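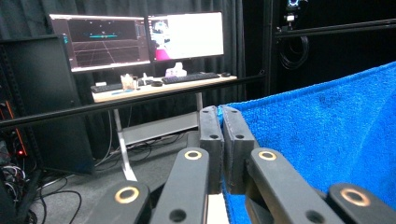
Fourth month of "the robots will free you up" at the Fistisville laundry. I work the towel line. Some notes, since management keeps posting theirs.

1/ Lotex said in April that the new system would take over the boring part. The boring part is picking up a towel by its edge. It's also the part most of us can do while talking to each other.

2/ There were 18 of us on the line then. Now it's 15 and 3 "process assistants." Same people, same pay, new badge. An assistant spends the shift teaching a machine the thing she used to just do.

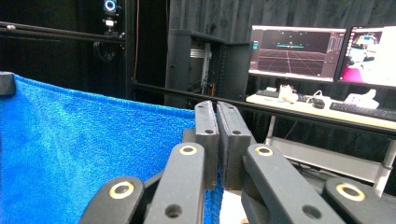 3/ Towels are harder than the Feron sales deck makes them sound. They sag, they bunch, they never hang the same way twice. Look at that blue one: a clamp on the top corner to keep it up, and two finger pads pinching one thin strip. My cart holds 271 and none of them come with a clamp.

4/ The Gallegos plant got the same pitch. A friend there says her quota went up 41 percent before a single machine was running. So the savings showed up first - just not from the robot.

5/ I'm not against it. My wrists would love a break. But put in writing who gets the easier day, and what happens to the badge people once the teaching is done. I asked at the last shift meeting and was told to check the newsletter.

6/ I checked the newsletter. It has a recipe for corn salad.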